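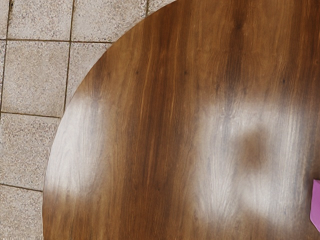 Tunlow Kitchen Talk: about this collection

Hello, and thank you for stopping by! Tunlow Kitchen Talk is a set of 3241 short written recollections of family cooking, gathered in and near the village of Skisbridge by Debora Gentile and Mirko Villa. People told us what they ate as children, who cooked it, what it was called at home and (very often) what went wrong with it. We typed everything up as it was said, so you will meet plenty of half-finished sentences and more than one argument over dumplings.

What you will find inside

There are 2 files. The first, recollections.csv, has one row for each story, with the text, the decade the teller had in mind and the main dish. The second, dishes.csv, lists 1020 dish names with their spellings, and goodness, there are a lot of spellings. Nélida Cisternas went through those by hand over one long January and deserves most of the credit for them being usable at all. Where a family had its own word for something we kept it, and put the commoner name in the next column.

How the stories were collected

Most came from long chats over tea, and a good 800 arrived by post after Morena Ferri put a note in the parish newsletter. The posted ones are marked "letter" in the source column and tend to be tidier, and a bit shyer too. Surnames have been taken out, along with house names and anything else a neighbour might recognise.

Things to watch for

Decades are the teller's own guess. Puddings are very well covered and weekday suppers much less so, so please don't use the counts to say what people ate most. Quantities in the recipes haven't been tested, apart from the seed cake, which Osvaldo Rizzi has made many times and says needs another egg.

Using it

You are welcome to use the collection for teaching, research or plain curiosity. Please name Tunlow Kitchen Talk when you do, and if you spot a mistake, open an issue and Mirko will get to it when he can.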